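Do You Really Need All Those Lights?

Posted Jun 17, 2022 by the author of this blog
Print | E-mail
207 shares | 8 comments

I have been suspicious of indicator lamps for most of my working life, and the two-day switchgear refresher I sat through at Nesell didn't cure me of it. If anything I came home worse.

The pitch goes like this. You put a lamp on the door for every condition the operator might care about, you put a label under each lamp, and then a person can walk up and know the state of the equipment at a glance. Fine. I have worked around panels for long enough to know what happens instead. People learn one lamp, the one that matters on a normal day, and the rest turn into wallpaper. Ask them what the others are for and they lean in and read the label, same as a visitor would.

The Vella catalog (763 pages, and I have carried it up stairs) gives more room to lamp colors than to door seals. I know which one has caused me more trouble.

And the colors themselves! Red means running in one shop and stopped in the next. I have been in two buildings on the same site, Dalisay and the annex behind it, where green meant opposite things, and both crews thought the other crew was crazy. A standard exists, sure. A standard existed then, too. 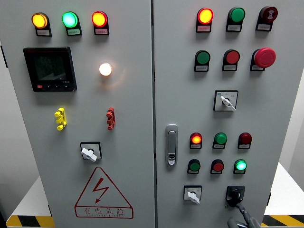
So my first question about any cabinet door is a rude one: which of these would you miss if it burned out tonight? On the last Fleltano job we went through that door by door, and the foreman came up with 5 he would notice. The rest he said he would "probably catch on the rounds." I don't believe in probably.

Meters I am softer on. A digital meter earns its space if somebody writes the number down now and then. What bugs me is the little buttons along the bottom and the menus behind them. I have watched grown adults press their way into a setup page and then stand there with no idea how to get back out – and that was with the manual open.

Rotary switches I have no complaint about. You can see from across the room which way a big handle is turned, and it takes a real movement of the hand to change it. Same goes for warning signs, as long as they are large and have a lightning bolt on them. A bolt needs no translation. A paragraph of small print under the bolt is for the lawyers.

I was told at the refresher that the next generation of doors will have one touchscreen and hardly any lamps at all. You would think I'd be pleased. I asked what the screen shows when the screen fails, and the answer was that there would be a lamp for that.

I'm going back for the second part in November. I'll bring my own coffee.

Print | E-mail
8 comments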